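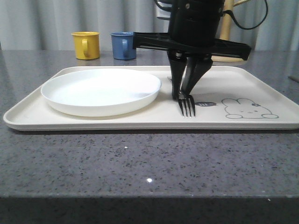

Skavcombe Stone Soap is a plain liquid cleaner for kitchen worktops, and we have been making it at Plarley for long enough to have been fashionable twice. It cleans stone. It also cleans the things that pass for stone, and most of the things that don't. A grey speckled worktop is the one it was made for, being the kind that hides every crumb until the sun comes round and then shows you the lot. Put down a cream tray, a blue mug and a fork and you have an ordinary morning's worth of rings, drips and scrapes waiting to happen. Stone Soap deals with those. It won't put the mug away.

## What's in the bottle

Water, mostly, as with every cleaner you have ever bought. After that comes a soap made from rapeseed oil, a small amount of a mild plant-based surfactant, something to stop it going off, and a scent. The scent is called Mansour, after the street where our first shop was, and it smells of bay leaf and clean cupboards. We once tried a version called Ocean Breeze. It smelt like a taxi, and we still have a shelf of it if you know anyone with a taxi.

There is no vinegar, no lemon and no bleach. People write to ask why a cleaner from a sensible firm contains no lemon. Acid and polished stone do not get on, and marble in particular will hold a grudge for the rest of its life in the form of a dull patch the shape of your spill.

## Sizes

| Size | Catalogue no. | Sensible for |
|---|---|---|
| 100 ml trial bottle | 437 | Cautious people, holiday lets |
| Half-litre bottle | 438 | Most kitchens |
| 5 litre can | 439 | Cafés, large families, the over-keen |

The can comes with a tap, which goes on the opposite way to the way you think. Screw it in with the can upright. We mention it because Ognjen Stan, who runs the filling room, has had to take the telephone calls.

All three sizes hold the same concentrate. The bottles are brown glass up to half a litre and the can is plastic, because a glass can would be a very heavy way to have an accident.

## How to use it

1. Clear the worktop. All of it, including the fruit bowl and whatever lives behind the fruit bowl.
2. Wipe off loose crumbs with a dry cloth. Wet crumbs become paste, and paste gets into the joint by the sink, where it stays until you move house.
3. Put a capful in a washing-up bowl of warm water. One capful. Two capfuls will leave a film, and then you will need a third product to remove the second product.
4. Wring the cloth out well and wipe in long strokes towards the sink.
5. Dry with a clean tea towel. It's the step everybody skips, and it's where the shine comes from.

For dried egg, porridge and other building materials, lay the wet cloth over the spot and go and do something else for a few minutes. Don't chip at it with a knife. If you have already chipped at it with a knife, see Repairs, below, where we will be sympathetic and not much use.
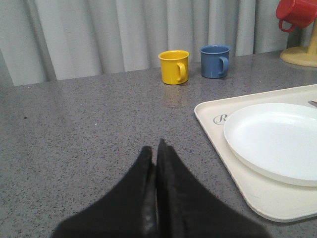

## Which worktops it suits

**Granite.** Yes, sealed or unsealed. If drops of water soak in and leave a dark mark, your granite wants sealing, and no amount of soap will do that job for it.

**Quartz and other made-up stone.** Yes. It doesn't need sealing whatever the man at the door says.

**Terrazzo.** Yes, with the capful halved. Some of it is held together with cement, which is thirsty.

**Marble and limestone.** Yes, and dry it straight away. You bought marble, so presumably you enjoy this sort of thing.

**Slate.** Yes. If you oil your slate, you'll need to oil it again afterwards, and you'll already have views on that.

**Laminate.** Perfectly good. It will be flattered.

**Oiled wood.** No. We make a separate wood soap under the Gerneck name. It costs a bit more and smells of linseed, and the people who buy it send us long letters.

**Stainless steel.** Yes, but follow the grain, and accept that fingerprints will be back before the kettle has boiled.

## Things it won't do

It won't shift limescale. Limescale wants acid, and we refer you to our earlier remarks about acid. Use a plastic scraper around the tap, held flat, and be patient.

It won't kill everything on the surface. It is soap, so it lifts grease and dirt and lets you carry them off to the sink. If you've been jointing a chicken, use a proper disinfectant that your stone can stand and follow the label on that.

It won't bring back a polish that has been etched away. Nor will it seal, wax, nourish or feed your worktop. Stone isn't hungry.

## Repairs

Small chips at the edge can be filled with clear resin by someone who does it for a living. It takes a steady hand and a colour-matched powder, and on a speckled stone the result is very hard to find again. On plain black it is very easy to find again. We don't do repairs ourselves, but the shop keeps a list of people who do, and we've taken off the ones who didn't turn up.

## Storing it

Keep the cap on, keep it out of the frost and keep it away from children and from the sort of adult who decants things into lemonade bottles. In a cold garage it goes cloudy and looks like soup. Bring it indoors, let it warm up and turn it over a few times. It will clear.

An opened bottle keeps for two years. After that it still cleans, though the bay leaf gives up and you're left with the cupboards.

## Refills and returns

Bring any of our brown bottles back to the Plarley shop and we'll fill it for less than the price of a new one. Rinse it first. We do look inside. Bottles from other firms we can't fill, however nice they are, as the labels would then be telling lies.

If you don't like Stone Soap, return what's left within 100 days and we'll refund you. You don't have to give a reason, although there is a space on the form for one and it gets read out at tea.

The tap for catalogue no. 439 can be bought separately. Spare caps are free at the counter, or send a stamped envelope with some padding in it.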